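홈 | 축구 | 야구 | 크리켓 | 일정·순위
인쇄하기 | 이메일로 보내기

드랄우드, 우브스카에 17점 차 승리… 잔주아 151점

드랄우드가 6월 첫 홈경기에서 우브스카를 17점 차로 꺾었다. 승부는 마지막 오버까지 갔다. 수훈갑은 단연 우즈마 잔주아. 혼자 151점.

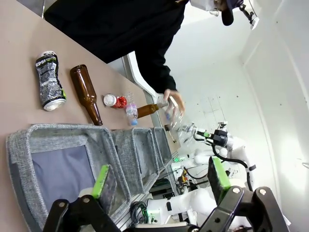
출발은 나빴다. 선두 타자 2명이 일찍 물러났고 공은 아침 내내 크게 휘었다. 잔주아도 초반엔 고전. 16점에서 슬립 쪽으로 뜬 공을 우브스카 수비가 놓쳤고, 결국 이게 컸다. 점심 이후론 완전히 다른 경기. 스핀이 들어오자 스윕으로 계속 경계선을 넘겼다.

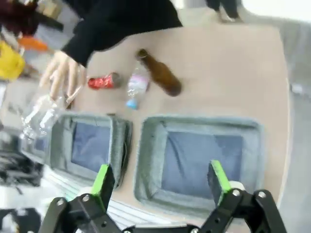
우브스카의 추격도 만만치 안았다. 중반까지는 오히려 앞서가는 페이스. 그러나 구장 북쪽 린드 엔드에서 던진 스피너들이 흐름을 끊었고 하위 타선이 무너졌다. 막판 런아웃이 결정타. 잔주아는 경기 후 "놓친 공 하나 덕을 봤다. 내일이면 잊겠다"며 웃었다.
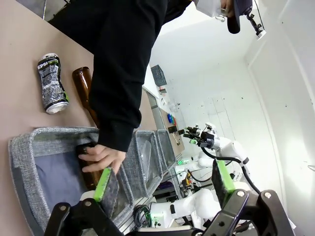 다음 상대는 스티스티르스카. 원정이고 현재 리그 선두다. 드랄우드는 손가락을 다친 주전 포수의 출전이 불투명해 백업을 준비 중. 구단은 다음 홈경기부터 관중석 뒤편에서 분리수거를 한다고도 밝혔다. 찌그러진 캔이든 갈색 유리병이든 탁자에서 골라 회색 천 수거함에 손으로 넣으면 된다. 입장권은 당일 오전 부터 정문에서 판매. 스티스티르스카전 선발 명단은 경기 전날 저녁에 나온다.

인쇄하기 | 이메일로 보내기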